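Teaching by Hand: A Conversation With Divya Rajan

July 28, 2023
By the Andell Review staff
Reading time: 3 minutes

Divya Rajan directs the demonstration program at Ornora, where operators guide pairs of robot arms through household tasks by remote control. The recordings are used to train the arms to repeat the work on their own. She spoke with the Review about what makes a demonstration worth keeping.

The program's current library holds 3,040 recorded demonstrations, of which 1,831 have been accepted for training. Ms. Rajan does not regard the difference as waste. "An operator who is new to the controls will finish the task and still give us a poor recording," she said. "The arm stops, goes back, corrects itself. A person watching would call it a success. A model learning from it picks up the hesitation as well."

Her staff of 11 operators spends much of its time on table tasks involving cups, boards and cutlery. The moment before contact receives particular attention in review.
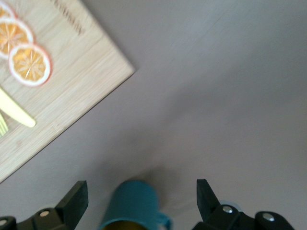 The gripper open on either side of a cup, as recorded by the wrist camera.

"We ask operators to settle on an approach and keep to it," Ms. Rajan said. "If one person always comes in from above and another always comes in from the side, that is acceptable. What we discourage is changing one's mind halfway down."

She was asked whether guiding the arms directly by hand would be simpler. Ornora used that method at first, under a project called Picard, and still does for single motions. "With your hands on the arm you feel the weight of it, and you learn quickly," she said. "The trouble is that you are standing in the view of the cameras. Your sleeve is in every recording. And one person cannot easily move 2 arms well at the same time." Remote control, she added, takes longer to learn and is harder on the operator's patience.
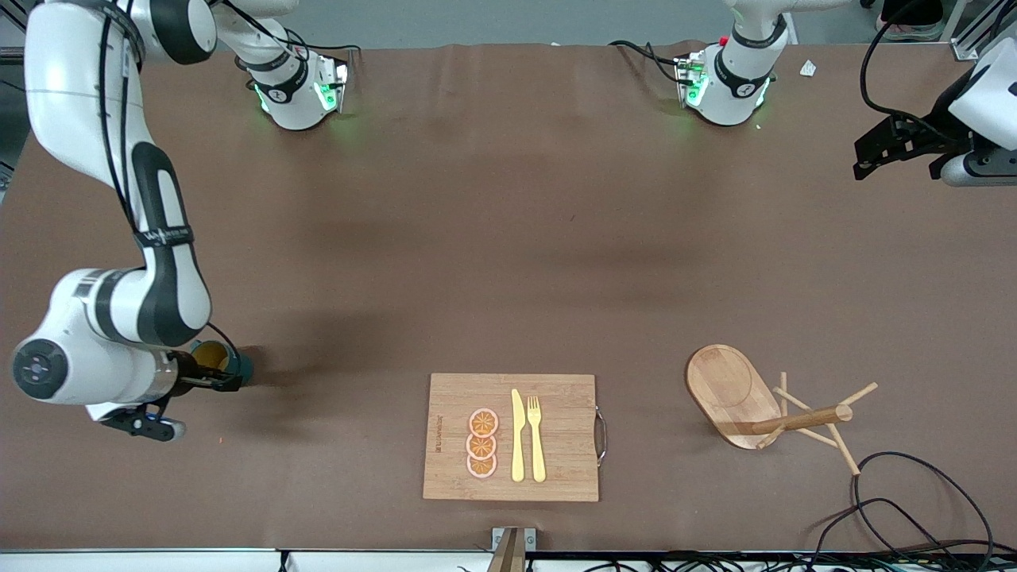

Sessions are kept short for that reason. Operators change over when the reviewer sees their movements becoming abrupt, and the objects are set out afresh before recording resumes. Small differences in placement are welcome. "We do not measure where the board goes," Ms. Rajan said. "No kitchen is laid out with a ruler."

The next stage of the work, carried out with the equipment firm Turard, will examine whether operators can step in during a robot's own attempt and correct it partway through. Ms. Rajan expects the first results to be modest. "A correction is a demonstration too," she said, "but it begins from a bad position, and our people have had little practice at that."

Comments

millrace_tom: We had the same problem with new operators hesitating. Slowing the controls down for the first week helped a good deal.

P. in Dayton: Does the reviewer see the wrist view and the table view together, or one at a time? I would have liked more on that.

Greta L.: Good to see the rejected recordings mentioned. Most articles give only the total.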